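Open House at Minwood: Cutlery, Bins and a Very Good Tabletop

Jul 24, 2023 | By Beryl Naylor

Print this page | E-mail this page

I have been meaning to get to the Minwood open house ever since Dayana Ponce told me about it in March, and this year I finally made it – and stayed until they were stacking the chairs! It's a household goods place, or rather a bunch of small makers and sellers under one roof, and for one day they let anybody wander in and see how things get tested, sorted and argued over. There were 12 rooms open. I got through 8 before my feet gave out.

Iveta Kuruc took our group around. She started us off in the packing hall, where a set of 400 mixing bowls was waiting for lids (the lids were late, and she was very good-humored about it), and then down the back corridor past the dish towel people to the room I had come for, the one where they do cutlery.

I love cutlery. I have three drawers of it at home and not one full matching set. So I was delighted to see forks with bright blue handles mixed in with orange ones and a plain silver one, all spread out on a beautiful pale butcher-block top. The bins stood along the far side, a smoky gray one you can see through, a teal one with rounded corners and a plain white one. I want the teal one.
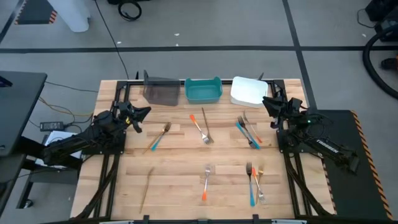

Mixed cutlery and the three bins in the sorting room.

Noemí Sandoval had a lot to say about sorting, and I took notes on the back of my parking slip. Her view is that most of us sort by type, forks with forks, and then spend years digging for the one we like. At her house they sort by who uses what, and her kids can set the table without asking. Leopoldo Camacho, who was in our group with his sister, said he'd tried that and everybody just stole his fork anyway. They went back and forth on it for a good ten minutes and I enjoyed every bit of it.

I'm on the side of plain metal, myself. Colored handles are cheerful, and I can see the point with a big family or at a picnic, but an all-metal fork has that nice bit of shine at the neck 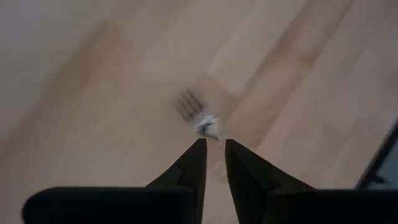 and it goes with any plate you own, chipped ones included. I said so to Iveta and she laughed and told me the Lotora people next door would fight me over it. They sell nothing but color.

Lunch was soup and rye bread in the courtyard, very good, and the line moved fast. Afterward I looked in on Posach, who make drawer dividers, and bought two. One fits. The other is going to my neighbor.

If you go next year, wear flat shoes and park behind the building, the front lot fills up early. Kids are welcome in every room except the packing hall.

Contact Minwood Open House | Copyright Beryl Naylor | Back to top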